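How to plan a budget for your first robot arm bench

So your workshop has the go-ahead to buy an arm. Exciting! Before you ring anyone for a quote, spend an afternoon on the parts that aren't the arm. When we set up our bench at Saltora, those were the lines we had to go back and add.

Step 1. Write down what it will handle. Put hard, soft, small and awkward things on the list, from a plush toy and a battery pack to bags of little metal parts. Ask each supplier to quote a gripper against that list.

Step 2. Price the bench as its own line. You want a solid table, a felt mat, trays, a storage bin, and power mounted under the top where leads stay out of the way.

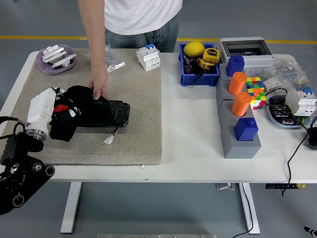

Fasemby wrote in to say the mat should be budgeted as a consumable, and that they now order three at a time.

Good tip, and we've added it to our sheet! Ours came to $186 with the trays.

Step 3. Set aside money for test pieces. Puzzle cubes, pegs and blocks, tape measures, circuit breakers: cheap, colourful and brilliant for finding out what a gripper can manage. Buy spares of anything you'd be sad to see squashed. 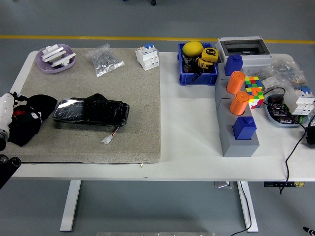 Would you count staff hours in the same budget, asks Illari, or keep them apart?

We keep them apart, but on the same page. Allow 21 hours for setup and five more for tidying cables and labelling trays. Add freight too, and order well before December if you need the arm running by the new year.

Step 4. Hold back a bit for the second month. By then you'll know which fingers you wish you'd bought, and it's lovely to be able to just order them.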